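Sterkavent hinged-lid cardboard box, small size
Reviewed September 20, 2022

I bought a pack of eight of these from Losthorpe in January and have used them for desk supplies ever since. They are plain brown cardboard boxes with a lid that is part of the same sheet, so there is nothing separate to lose. They ship flat and you fold them up yourself. No tape or glue needed.

Folding the first one took me a while. The printed sheet that comes with the pack shows the side flaps going in before the front panel, and that is the right order, but the drawing is small and I had it backwards. After that each box took me less than a minute. Work on a big table if you can. The sheet is wider than you expect when it is opened out.
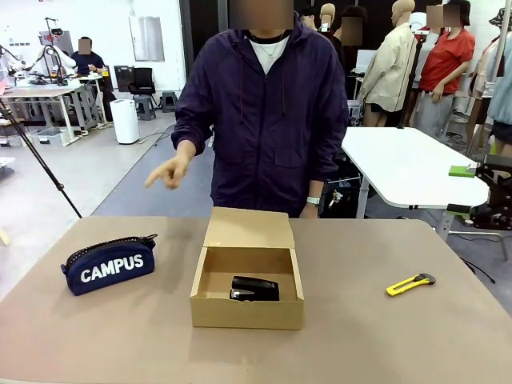
A stapler is a good test for a box this size. It is heavy for what it is, and in a flimsy box it slides to one end and bulges the wall. The Sterkavent floor is a double layer and I have had no sagging. A full-size stapler goes in flat with room for a box of staples and a tape dispenser. A zippered pencil case fits too if it isn't stuffed. I would not keep a utility knife loose in there unless the blade is all the way in — the walls are only cardboard and will cut like cardboard.

The lid stands up by itself once the crease has been worked a few times. On two of mine it wanted to fall shut for the first week. Bending it back past upright fixed that.

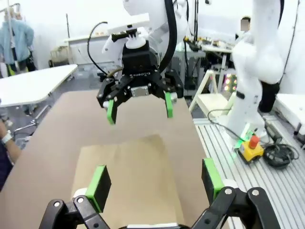

Flat storage is the other thing I like. You can undo the tabs and lay a box out again, and mine have gone through this three or four times without tearing. The corners do get soft. The Solladico version has stiffer corners but costs more and the lid is a separate piece, which I didn't want.

Complaints: the kraft surface picks up marks from damp hands and they don't come off. There is no label area, so I write on the front with a marker. One box out of the eight had a crease in the wrong place and I use it for scrap paper.

I would buy them again. The pack is item 519 in the Losthorpe catalog.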